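Small Galleries Should Stop Apologizing for Wall Text

May 2021

Most of the small galleries I visit have cut their wall text down to almost nothing. You get a title, a year, a list of materials and sometimes a loan number. If you ask at the desk why there isn't more, you are told that the work should speak for itself, or that people don't read anyway. I don't think either claim holds up very well, and the second one is a little insulting.

I'll start with the show that got me thinking. The Grarnthorpe gallery reopened this spring with a display of postwar prints and drawings, most of them from its own store. It is a good collection and I was glad to see it out. The room had one panel by the door, 300 words long, and after that you were on your own. Half of the panel was about the building.

One group of etchings came from the Štěpánek portfolio, which the gallery bought decades ago and has seldom shown. The label gave the title of the portfolio and the word "etching." It didn't say how the gallery came to have it, why it had been kept in a drawer, or that the sheets were meant to be seen in a set order. I only know about the order because I own the old catalog. The sheets were hung out of order. Perhaps there was a reason, and I would have liked to read it.

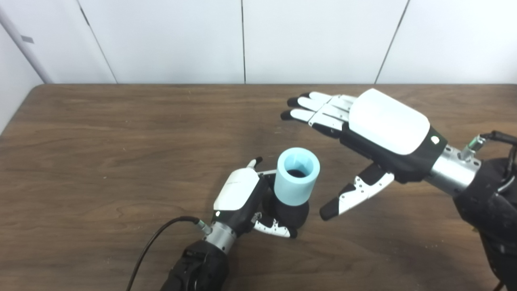

The usual defense is that text gets between the viewer and the work. I understand the worry. I have stood in rooms where people went from label to label and gave each picture a glance on the way. But those labels were badly written. They told you what to feel, or they used words like "interrogates" and "liminal" and left you with less than you came in with. A label that says the artist was using leftover zinc plate that winter, and had to scrape it down and reuse it, sends you straight back to the print to look at the surface again.

Money comes into it too, and I don't want to pretend otherwise. Writing takes time, and a place with 2 paid staff has other things to do in the week before an opening. Printing costs money as well, though less than people think. What bothers me is that the shortage gets dressed up as a principle. If the labels are short for lack of time, say so, and put the rest out on a sheet of paper in June.

Then there is the phone problem. The Rester trust rooms now put a code next to each work and keep all the information online. The signal in there is poor. I tried 5 of the codes and 2 of them opened. Older visitors mostly didn't try. I'm not against phones in galleries, and for audio they work well, but moving the text to a screen means most people will leave without it — and the ones who do read it will be looking down.

Cimerach handles this better than anywhere else I've been. It is a converted grain store with bad parking and worse heating. Every work has a short label on the wall, and every room has a folder on the bench with a few pages for anyone who wants to sit down. The folders are typed and put in plastic sleeves. They cover who owned the thing, what was changed when it was restored, and what the curators aren't sure of. I saw people pass them to one another.

That last part matters most to me. Galleries are shy about admitting what they don't know, and a bare label hides it nicely. "Date uncertain, we think the earlier of the two" is a perfectly good sentence to put on a wall. It gives a visitor something to check against the picture in front of them.

Grarnthorpe's show is up through the end of summer. There is plenty of time to type up a few pages on the Štěpánek sheets and leave them on the bench by the window.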